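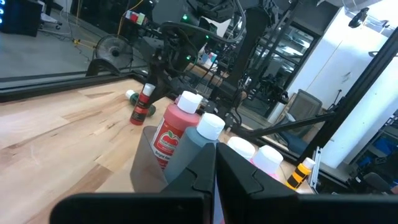 Caderno de trabalho – análise de nomeações ministeriais
Setembro, entrada da manhã

Retomada a tabela de trajetórias parlamentares. Ficheiro de partida com 3187 registos, um por mandato. Depois de fundir mandatos consecutivos da mesma pessoa no mesmo círculo, restam 392 deputados com pelo menos uma legislatura completa. Os suplentes que nunca tomaram posse ficam de fora, como na versão anterior.

Variável dependente: primeira entrada no governo, secretarias de Estado incluídas. Na codificação da Horrocks as secretarias contavam à parte. Mantive as duas colunas (gov_1 e gov_2) para se poder comparar.

Problema com as comissões. A fonte Fedeck regista a presidência de comissão pela data de eleição, a Gulik pela data de publicação. A diferença costuma ser de poucos dias, mas nos casos de remodelação a meio da legislatura troca a ordem dos acontecimentos: o deputado aparece como presidente de comissão já depois de nomeado ministro. Encontrei 58 casos. Corrigidos à mão com a data de eleição; a data original passou para a coluna data_pub.

Círculos eleitorais: a redistribuição de limites partiu dois círculos antigos em três. Usei a tabela de correspondência da Sunness, versão 2. A versão 1 tem um erro no código do círculo norte e não deve ser usada.

14h20. Corrido o modelo de duração com tempo até à nomeação. Covariáveis: anos no parlamento, presidência de comissão, região, margem na última eleição. A margem não acrescenta nada depois de entrar a região. A presidência de comissão mantém o sinal, com erro-padrão maior do que no ensaio de junho – efeito provável das datas corrigidas, falta confirmar com a tabela antiga.

Há 77 deputados sem margem eleitoral preenchida, quase todos eleitos em intercalares. Não imputei. Corri com e sem eles e o coeficiente da região mexe só na segunda casa decimal.

Por fazer:
– rever os casos de acumulação de pastas (contam como uma nomeação ou duas?)
– pedir à Gulik o ficheiro das intercalares
– repetir o modelo só com primeiras legislaturas
– apagar a cópia da versão 1 da pasta partilhada

Script guardado como duracao_b, saídas na mesma pasta. O gráfico por região ainda tem a legenda trocada entre costa e interior; não circular antes de corrigir.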